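1월의 간식 상자 정리에 대하여

2023년 1월 12일

새해가 되면 사람들은 운동을 끊고, 외국어 강의를 끊고, 가계부를 산다. 저희 소식지 편집부는 간식 상자를 엎습니다. 작년에도 그랬고 재작년에도 그랬으니 이제 전통이라고 불러도 되겠지요. 다만 올해는 상자가 유난히 무거웠습니다. 연말에 들어온 선물 세트, 출장 다녀온 사람들이 하나씩 던져 놓고 간 과자, 그리고 출처를 아무도 인정하지 않는 젤리 봉지들이 한데 엉켜서 뚜껑이 닫히지 않은 지 꽤 되었습니다.

뚜껑이 닫히지 않는 상자는 상자가 아니라 그릇이라는 의견도 있었습니다. 그 의견을 낸 사람이 제일 많이 넣은 사람이라는 점은 적어 둡니다.

### 일단 다 꺼내기

정리 책을 보면 첫 장에 꼭 "전부 꺼내세요"라고 쓰여 있습니다. 쓰기는 참 쉽습니다. 막상 상자를 비우니 탁자에 자리가 없어서 쟁반이 될 만한 것을 찾아 돌아다녀야 했고, 그러는 사이에 과자가 조금 줄었습니다. 정리 중에 먹은 것은 재고에 넣지 않기로 했습니다. 회계 담당이 들으면 기절할 규칙이지만 다행히 간식 상자에는 회계 담당이 없습니다.

꺼내는 데는 9분 걸렸습니다. 다시 넣는 데 얼마나 걸렸는지는 아래를 읽다 보면 짐작하실 수 있습니다.

바닥에서는 늘 그렇듯 유물이 나왔습니다. 작년 7월 야유회 때 산 것이 분명한 땅콩 캐러멜이 있었는데, 여름을 한 번 나고 난 캐러멜은 포장지와 한 몸이 되어 있었습니다. 떼어 보려다 포기했습니다. 캐러멜도 그쪽이 편해 보였습니다. 그 옆에는 고무줄 한 개, 누구의 것인지 모를 영수증, 그리고 과자 부스러기로 추정되지만 추정에서 멈추고 싶은 무언가가 있었습니다.

### 나누는 기준에 관한 짧은 분쟁

꺼냈으면 나눠야 합니다. 문제는 기준입니다. 처음 나온 안은 단것과 짠것이었는데, 단짠 과자 앞에서 바로 무너졌습니다. 두 번째 안은 유통기한 순이었고, 이것은 모두가 옳다고 고개를 끄덕인 뒤에 아무도 하지 않으려 했습니다. 작은 봉지의 날짜는 왜 그렇게 접힌 솔기 속에만 찍혀 있는지 모르겠습니다. 큰 상자에 들어 있던 낱개 포장은 아예 날짜가 없는 것도 있습니다. 큰 상자는 물론 진작에 버렸고요.

결국 채택된 것은 크기순입니다. 가장 무식하고 가장 빠릅니다. 한입에 끝나는 것, 두세 입에 끝나는 것, 나눠 먹자고 해 놓고 혼자 먹게 되는 것, 그리고 선물 세트처럼 부피로 승부하는 것. 이렇게 4가지로 나눴습니다.

색깔순을 밀던 분도 있었습니다. 사진에 잘 나온다는 이유였는데, 포장 색만 보고 나누면 빨간색 쪽에 매운 것과 딸기 맛이 같이 들어갑니다. 바쁜 오후에 손만 넣어 꺼내는 사람에게는 꽤 위험한 배치입니다. 이 안은 부결되었으나 제안자는 아직도 조용히 빨간 봉지를 한쪽으로 모으고 있습니다.

### 얕은 쟁반의 재발견

올해 제일 잘한 일은 깊은 상자를 포기한 것입니다. 깊은 상자에서는 위에 있는 것만 먹게 됩니다. 맨 밑의 과자는 다음 해 1월에 발굴될 날만 기다립니다. 반면 얕은 쟁반이나 상자 뚜껑은 펼쳐 놓는 순간 뭐가 있는지 다 보이고, 무엇보다 많이 못 담습니다. 많이 못 담는 것은 보통 단점이지만 저희 같은 사람들에게는 기능입니다.

흰 바닥에 민트색 테두리를 두른 얕은 것 하나를 낱개 간식 자리로 정했습니다. 밑에는 분홍 체크무늬에 음식 그림이 섞인 알록달록한 것이 깔려 있어서, 위에 뭘 올려놔도 이미 소란스럽습니다. 빨간 봉지며 노란 봉지, 주황 포장지가 제각기 번쩍거리는데 배경까지 같이 떠드니 오히려 마음이 편합니다. 어차피 단정해 보일 가망이 없으면 줄을 맞추지 않아도 되니까요.

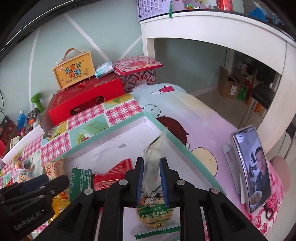 ### 빈 봉지라는 문제

간식 상자의 가장 큰 적은 벌레도 습기도 아닌 빈 봉지입니다. 다 먹고 나서 봉지를 도로 상자에 넣는 사람이 있습니다. 한 명이 아닐 겁니다. 저희는 이번에 내용물이 든 것과 든 척하는 것을 가려내느라 봉지를 하나하나 눌러 봐야 했습니다. 빵빵해서 기대했더니 공기였던 것까지 치면 배신감이 상당합니다.

그래서 쟁반 옆에 작은 통을 하나 두었습니다. 이름은 '껍데기 통'입니다. 더 근사한 이름을 붙이자는 의견이 있었으나 근사한 이름을 붙인 통에는 사람들이 쓰레기를 버리지 않습니다. 지난번에 '자원 순환 거점'이라고 써 붙였더니 누가 볼펜을 꽂아 놓았습니다.

접는 버릇에 대해서도 한마디 하겠습니다. 빈 봉지를 딱지 모양으로 곱게 접는 분들, 정성은 알겠는데 멀리서 보면 새 과자와 구별이 안 됩니다. 그냥 구겨 주세요. 구겨서 껍데기 통에 넣어 주세요.

### 선물 세트의 처우

연말 선물은 올해도 풍년이었습니다. Sindico에서는 전병 세트가, Udia에서는 견과류가 왔습니다. 두 곳 모두 포장이 어찌나 튼튼한지 뜯는 데 가위가 필요했고, 가위를 찾는 데 오후가 필요했습니다. Skinner에서 보낸 초콜릿은 도착한 날 사라졌으므로 정리할 것이 없습니다. 감사 인사만 남깁니다. Relska의 홍차 과자는 아직 꽤 남아 있습니다. 맛이 없어서가 아니라 한 개를 집으면 가루가 키보드까지 따라오는 탓입니다. 드실 분은 접시를 대고 드세요. 접시가 없으면 이 소식지를 깔고 드셔도 됩니다. 종이판으로 받으시는 분에 한합니다.

큰 세트는 상자째 두지 않고 풀어서 낱개로 섞기로 했습니다. 상자째 두면 다들 예의를 차리느라 손을 안 대고, 그러다 봄이 옵니다. 낱개로 쟁반에 올려놓으면 예의가 신기할 정도로 빨리 없어집니다.

상자는 버리려고 했으나 벌써 세 분이 "이건 쓸 데가 있다"며 가져갔습니다. 어디에 쓰시는지 궁금합니다. 내년에 그 상자에서 또 과자가 나온다면 모른 척하겠습니다.

### 올해의 규칙

길면 안 읽으시니 짧게 씁니다.

- 쟁반이 차면 더 올리지 않습니다. 옆에 탑을 쌓는 것도 올리는 것입니다.
- 뜯은 봉지는 뜯은 사람이 끝냅니다. 집게로 집어 두고 잊는 것은 끝낸 것이 아닙니다.
- 한 번에 2개까지. 주머니도 손으로 칩니다.
- 빈 껍데기는 껍데기 통으로.
- 출장 과자는 환영하지만 읽을 수 없는 글자로 된 것은 맛을 한 줄 적어 붙여 주세요. 작년의 감초 사탕 사건을 되풀이하고 싶지 않습니다.

어겨도 벌은 없습니다. 대신 다음 정리 때 바닥을 닦게 됩니다. 이번에 상자 바닥을 닦은 사람으로서 말씀드리는데, 벌이 맞습니다.

### 남은 것과 모자란 것

정리를 끝내고 보니 단것은 넘치고 짠것은 거의 없습니다. 늘 이렇습니다. 선물하는 사람은 단것을 보내고 먹는 사람은 짠것을 찾습니다. 다음에 장을 보러 가시는 분은 김 과자나 쌀과자 쪽을 봐 주시고, 젤리 코너는 눈을 감고 지나가 주십시오. 젤리는 약 5주는 버틸 만큼 있습니다. 제 속도로 계산한 것이라 여러분 속도로는 더 짧을 수 있습니다.

땅콩 캐러멜은 버렸습니다. 혹시 찾으시는 분이 있다면 죄송하지만, 찾지 마세요. 고무줄과 영수증은 편집부 책상 위에 있으니 주인은 다음 호가 나오기 전에 가져가시기 바랍니다. 영수증에 적힌 품목은 읽지 않았습니다. 첫 줄만 읽었습니다.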